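Consejos de taller: preparar un puesto compartido con un brazo robótico
Tiempo de lectura: 2 min
Imprimir | Enviar por correo

En Baltwood el brazo se ocupa de los cajones y el personal, de la preparación del puesto. El trabajo manual no desaparece – cambia de sitio. Conviene repartirlo así:

– Limpiar los marcadores impresos con paño seco al empezar el turno. Un marcador rayado se reimprime.
– No mover muebles ni bandejas sin avisar a quien lleva el programa.
– Dejar despejado el recorrido del cajón.
– Anotar cada parada en la hoja del puesto, con la hora y el número de ciclo (la última revisión se hizo en el 3,017).

El brazo con el extremo metido en el cajón blanco abierto:
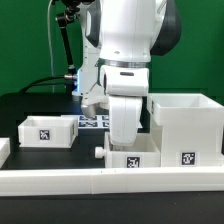
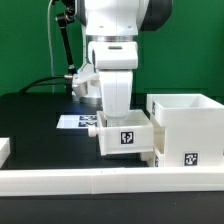 Desde Farkach escriben que a ellos el cambio les costó más en los horarios que en la técnica: quien antes ordenaba piezas pasó a vigilar 2 puestos, y nadie había previsto quién lo relevaba en la pausa. Recomiendan fijar el relevo por escrito antes de la puesta en marcha.

Para la formación, dos sesiones cortas dan mejor resultado que una larga. La primera, con el brazo parado – marcadores, topes, botón de emergencia. La segunda, en marcha y a velocidad reducida.

Contacto | © Baltwood | Volver arriba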